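PRESS RELEASE - for immediate use

One tool, one tray: Jastano brings the Nuchit tray to Cloltmont benches

Shallow white tray, rounded corners, raised rim. On sale in July. Two pounds each, or 30 to a box for workshops and schools.

Jastano, the Cloltmont workshop supplier, is launching the Nuchit tray for people who are fed up of losing the one screwdriver they need. No lid, no compartments, no foam to cut out. You put the tool in the tray, you put the tray on the bench, you go and make the tea. When you come back the screwdriver hasn't rolled off under the radiator.

The rim is the point of it. A round handle will travel on any bench that isn't dead level, and most benches arent. The inside is smooth so it wipes clean with a cloth, and one long screwdriver goes in lengthwise with no fuss. 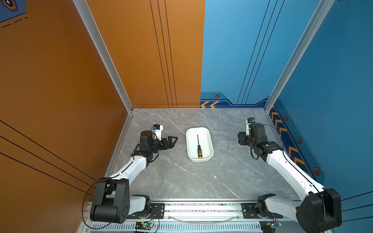 Delia Onu said she'd want to know what happens when the second tool turns up, and the third, as her own drawer had started out with one pair of pliers in it and look at it now. A tray was only as tidy as whoever put the last thing in it, she said, and she would be buying two and labelling both.

Fair point, and labels are coming. Plain sticky ones first, to go on the short end. Write on them in pencil if you move jobs a lot.

The Nuchit was tried out in Gikine, Jastano's bench-tidying scheme, which has been running in Cloltmont over the winter. Members clear the bench to nothing on a Sunday evening, then put back only what the next job calls for. Everything else goes on the wall or in the drawer. Gikine has had 1,468 sign-ups so far and takes new ones until the end of July. Free to join. Bring your own bench!

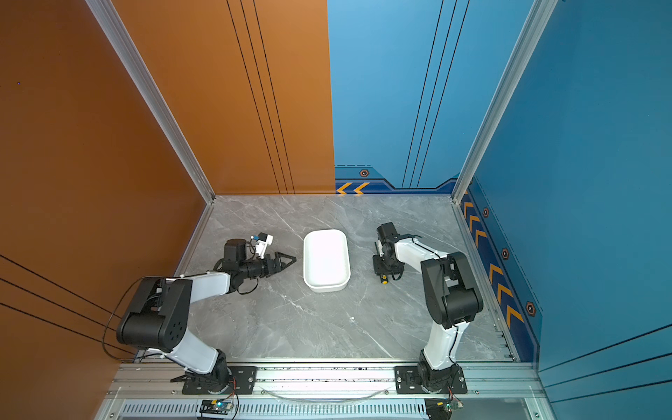 Colour was the thing we argued over longest. Grey looked smarter in the catalogue and got lost on half the benches we tried, black was worse for dark screws. White won. Against a grey marble-pattern top like this one an empty tray shows up straight away, which is handy at the end of the day when you're checking what hasn't come back. Long side running front to back is how we would set it too - takes up less of the width, leaves room for elbows. Other colours may follow if enough people ask. Please don't all ask for orange.

What the first batch covers: 900 trays, all white, one size. Orders over that go into the second batch, date to be confirmed. Boxed sets are packed flat on top of one another with a paper sheet between, no plastic wrap. Singles come loose.

A few notes on use, from the Gikine sheet. Tool goes in handle nearest you.

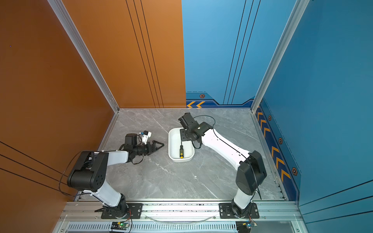

Shaft away from you, so you pick it up ready to use and don't have to turn it round. One job, one tray. Loose screws in a seperate dish, they get under the handle otherwise. Wipe it out before the tool goes back, and if the tool is greasy wipe that first.

Stockists: Jastano trade counter, Cloltmont. Sample trays for review on request, please say if you need them returned collected or can post them back.

Ends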